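最終更新:6月

グルクビー(Grukby)のパン切りナイフ、うちの店でいちばん長く扱っている商品です。名前が覚えにくいとよく言われるんですが、私も最初の一年は「グルビー」と呼んでいました(メーカーの人は黙って聞いてくれていました、ごめんなさい)。

仕入れ先はドルカウという小さな卸で、担当のコンチェッタ・カルーソさんが見本を一本送ってくれたのが始まりです。その日の夕方に食パンを切ってみたら、上の皮がつぶれない!焼きたてのふわふわの食パンって、普通の包丁だとどうしても上から押してしまって、断面が台形になりませんか。うちは毎週土曜にパンを焼くので、それがずっと悩みだったんです。翌朝すぐに注文の電話をかけました。

刃は波刃ですが、先端の4センチだけ波のない直刃になっています。ここが地味に便利で、バゲットの底の皮が最後につながって残るとき、先でスッと引けば切れます。トマトの皮にもここを使います。刃渡りは長めで、カンパーニュくらいの大きな丸パンでも、何度も往復せずに切れる長さです。そのぶん引き出しにしまうときは場所をとるので、買う前に一度、引き出しの奥行きを測ってみてくださいね。

柄はブナの木です。使いはじめは少し乾いた手ざわりですが、ときどき亜麻仁油を塗ってあげると色が濃くなって、しっとりしてきます。私のはもうすっかり飴色。同じころに買ったグラジナ・ヴィエチョレクさんのは、食洗機に入れてしまって柄が白っぽくなったそうです。食洗機はだめです、と包みの紙にも書いてあるんですが、字が小さいんですよね……。手洗いして、すぐ拭いて、立てて乾かす。それだけお願いします。

研ぎについて。波刃は家の砥石では研げないので、切れなくなったらうちに送ってください。研ぎ直しは一本300円、往復の送料だけご負担いただいています。毎日使う方で数年に一度くらいだと思います。「もうだめかも」とおっしゃって持ってこられる方の半分は、刃に油やパンくずがこびりついているだけなので、まずは中性洗剤をつけたやわらかいブラシで、刃元から刃先に向かって洗ってみてください。

お値段は税込3000円。ずっと据え置きでやっています。箱はクラフト紙の簡単なもので、贈り物には布の袋に入れてお渡しできます。袋はジュウィタ・クーさんが縫ってくれていて、柄はそのとき手に入った布次第なので選べません。でもどれもかわいいですよ!

よくお問い合わせをいただく左利き用ですが、今のところありません。このナイフは片側だけに波がついているので、左手で切ると刃が少し外に逃げる感じがあります。クマレサンさん(左利きの常連さん)は「慣れたら平気」と言うんですけど、薄切りをたくさんする方には正直おすすめしにくいです。両刃のものが出たら、ここでお知らせします。

在庫はだいたい切らさずに置いていますが、秋は動きが早いので、お急ぎの方は先に一言メールをください。お取り寄せになる場合は4週間ほどみていただけると助かります。

最後に、切るときの台のことを少しだけ。波刃は木のまな板と相性がよくて、ガラスや石の上で直接切ると、波の山のところから先に傷んでいきます。引き終わりにコツンと当たる、あれがよくないんです。竹のまな板は木より少し硬めですが、石目の調理台にじかに当てるよりずっといいので、写真のように天板の上に一枚平らに置いておけば十分です。厚さは、トースターの二つ並んだ溝に無理なく落ちるくらいを目安にすると切りやすいと思います。厚切り派の方はオーブントースターのほうでどうぞ。私は断然、厚切りです。

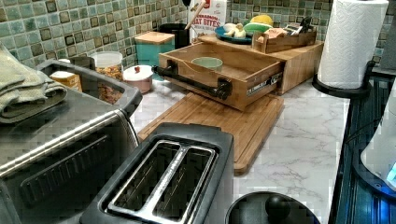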